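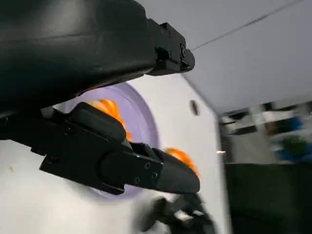
Bescombe Building 2 — Storage Rack and Ladder Inspection
Checklist with inspector's comments, May
Inspector: Kerubo Mbwambo
Site contact: Fionnuala Moriarty
Previous inspection by: Bríd Conneely

Scope
Rows A through F of the pallet racking, the two runs of hand-loaded shelving along the north wall, all portable and rolling ladders kept in the building, and the floor and aisles serving them. The mezzanine is on its own schedule and is not covered by this report. Dock equipment is not covered.

Ratings
OK: no action.
Monitor: within limits, look again at the next monthly walk.
Repair: outside limits or missing a part. Correct by the date agreed with the site contact.
Unload: take the load off before anyone works on or under it. Do not reload until signed off.

Section 1. Load signs and records

1.1 Load sign posted at the end of each row, readable from the aisle
Rows A, B, C, E: OK
Row D: Repair
Row F: Monitor
Comment: The Row D sign is behind the cardboard baler schedule. Move the schedule, not the sign. Row F is faded but can still be read from the center of the aisle.

1.2 Posted capacity matches the installed beam layout
Rows A to D, F: OK
Row E: Repair
Comment: Two beam levels in Row E, bays 4 and 5, were moved up to take taller pallets. The sign still shows the original spacing. Raising the first beam increases the unsupported length of the upright and lowers what the frame can carry, so the old figure cannot be used for these bays. Ask Herketti for a revised capacity in writing. Until it arrives, keep the top level of both bays empty.

1.3 Layout drawing on file
Rating: Monitor
Comment: Drawing is in the office binder. It predates the Row E change. Replace when the revised sheet comes in and keep the old one behind it, marked as superseded.

1.4 Previous findings closed
Rating: Repair
Comment: Five items were open from Bríd Conneely's report. Four are closed and were confirmed on the floor. The fifth, the missing column guard at Row B, bay 1, is still open. The purchase order was raised but went to the old Mackay account, which has been shut. Gráinne Keane is reissuing it.

Section 2. Uprights and bracing

2.1 Uprights plumb, no visible lean
Rows A to F: OK
Comment: Checked with a plumb line on end frames and a level on the rest. Row C end frame is close to the limit toward the aisle. It was close last time and the reading is the same.

2.2 Uprights free of dents, creases and tears
Rows A, C, D, F: OK
Row B: Unload
Row E: Monitor
Comment: Row B, bay 1, front upright, aisle side. Dent with a sharp crease on the front face and a small tear at the edge of one slot, just above the first beam. This is the upright with the missing guard. A torn slot is an automatic Unload regardless of the depth of the dent. Bays 1 and 2 share the frame and both must be emptied. Do not straighten the upright with heat or a hammer. Replace the frame or fit a repair kit approved by the rack maker.
Row E, bay 2 has paint scraped to bare metal with no measurable bend. Touch up the paint so that new damage will show.

2.3 Horizontal and diagonal braces straight and attached
Rows A, B, C, E, F: OK
Row D: Repair
Comment: Lowest diagonal at the Row D end frame is bowed. The most likely cause is a pallet pushed in from the side. Welds on both ends are sound.

2.4 Base plates flat on the floor and anchored
Rows A to E: OK
Row F: Repair
Comment: One anchor nut missing and one finger-loose, both on the rear frame of bay 3. Clean the threads before refitting. If the stud turns with the nut, the anchor has let go in the concrete and a new one must be set in a fresh hole, at the spacing the maker gives.

2.5 Shims, where fitted, are steel and fully under the plate
Rating: OK
Comment: None of the wood packing noted in earlier years remains.

Section 3. Beams and connectors

3.1 Beams fully seated in the uprights
Rating: OK in all rows

3.2 Locking pins or clips in place at both ends of every beam
Rows A, B, D, F: OK
Rows C and E: Repair
Comment: Pins missing in Row C bay 6 and Row E bay 4. The Row E pin was probably left out when the beams were moved. One Row C position has a bent nail in it. A nail is not rated for this and can be sheared by a lift truck raising a pallet into the beam above. Spare pins of the correct type are in the gray cabinet, second drawer. Tag and remove any other substitute found.

3.3 Beams free of visible permanent bend when unloaded
Rows A to F: OK where visible
Comment: Loaded bays could only be checked under load. Deflection was within the maker's limit everywhere measured. When Row B bays 1 and 2 are emptied, look along each beam from the end and note any that do not return to straight.

3.4 Connector hooks not opened or cracked
Rating: OK

3.5 Wire decks and pallet supports seated
Row A: Monitor
Others: OK
Comment: One deck in Row A has slid forward and overhangs the beam slightly. Pushed back during the inspection. If it moves again, the deck may be the wrong depth for the frame.

Section 4. Loads

4.1 Pallets sound
Rating: Repair
Comment: Several of the pallets received from Cistance have split lead boards. These should be caught at receiving. Once a pallet is at the third level, a broken board is hard to see and harder to deal with. Restack onto sound pallets at floor level only.

4.2 Loads centered and resting on both beams
Rows A, B, C, D, F: OK
Row E: Repair
Comment: One pallet at the second level was set too far back, with its rear stringer ends past the beam. Corrected during the visit by the shift driver.

4.3 Loads wrapped, banded or otherwise stable
Rating: Monitor
Comment: Wrap on partial pallets is often cut low and not replaced. Rewrap after picking.

4.4 Hand-loaded shelving within the posted limit
Run 1 (posted 500 lb per shelf): OK
Run 2 (posted 100 lb per shelf): Unload, third shelf only
Comment: The two runs look alike and are not. Run 2 is light-duty shelving with clip-on supports. The third shelf held boxed fasteners with a total marked weight of 339 lb. Move the fasteners to Run 1, bottom shelf. The shelf has a set in it and should be swapped for a new one. Paint the end panels of Run 2 a different color or hang a larger sign — the present sign is at knee height.

4.5 Heaviest items on the lowest levels
Rating: OK apart from 4.4

4.6 Clearance below sprinkler heads kept
Rating: OK
Comment: The mark on the wall at the end of Row A is useful. Repeat it at Row F.

Section 5. Aisles and floor

5.1 Aisles clear to full width
Rating: Monitor
Comment: Empty pallets were standing in the D/E aisle at the time of the visit. They were moved on request. Fionnuala Moriarty advises that the empties bay fills up before the pickup and the overflow goes here. Either add a pickup or mark a second bay.

5.2 Floor free of spalling, raised joints and spills
Rating: Repair
Comment: Joint edge has broken out at the mouth of the B/C aisle. Trucks steer around it, which takes them nearer to Row B, bay 1. Fill the joint before the new column guard is fitted.

5.3 Column guards present and anchored
Rows A, C, D, E, F: OK
Row B: Repair
Comment: See 1.4, 2.2 and 5.2. These should be handled as one job.

5.4 Lighting adequate to read labels at the top level
Rating: OK
Comment: Checked at 4:30 p.m. with the dock doors closed.

Section 6. Ladders

6.1 Each ladder numbered and listed
Rating: Repair
Comment: Ladder 810 is on the list and could not be found. One unnumbered step ladder was found behind Run 1. If they are the same ladder, renumber it. If not, remove the unnumbered one until its rating label can be confirmed.

6.2 Rails, steps and rungs sound
Rating: OK on all numbered ladders

6.3 Feet present and not worn through
Rating: Repair
Comment: One rear foot is worn to the metal on the fiberglass step ladder by the office door. Tagged out. Replace feet as a set.

6.4 Rolling ladder brakes hold when weight is applied
Rating: OK
Comment: Tested on the first step only, both ladders. The brake pedal on the older one is stiff and needs lubricant.

6.5 Handrails on rolling ladders tight
Rating: Monitor
Comment: Slight movement at the left top rail joint. Bolts tightened on site. Look again next month.

6.6 Ladders stored so that they cannot fall or block an exit
Rating: OK

Priority of work
First: empty Row B bays 1 and 2 and the third shelf of Run 2. Both were roped off before the inspector left the building.
Second: fit the missing locking pins in Rows C and E, and the anchor nuts in Row F.
Third: Row E revised capacity, Row D brace, floor joint and Row B guard.
Remaining items can be taken in any order before the next monthly walk.

Site response
Item 2.2: Bays 1 and 2 emptied on the evening shift. Replacement frame quoted. F. Moriarty
Item 3.2: Pins fitted, all rows rechecked. One more missing pin found in Row C and fitted. Bríd Lynch
Item 4.4: Fasteners moved. New shelf on order. Sign raised to eye level, end panels still to be painted. Bríd Lynch
Item 6.1: Unnumbered ladder has the same serial label as 810. Renumbered. Bríd Lynch
Item 1.2: Request sent to Herketti with the new beam heights. No reply at time of writing. Top level of bays 4 and 5 is empty and taped. G. Keane

Inspector's note on the response
Accepted for 3.2 and 6.1. Items 2.2 and 4.4 stay open until the parts are in and have been seen. For 1.2, please send a copy of the reply with the drawing number on it — an email with only a weight figure will not be enough to change the sign.
K. Mbwambo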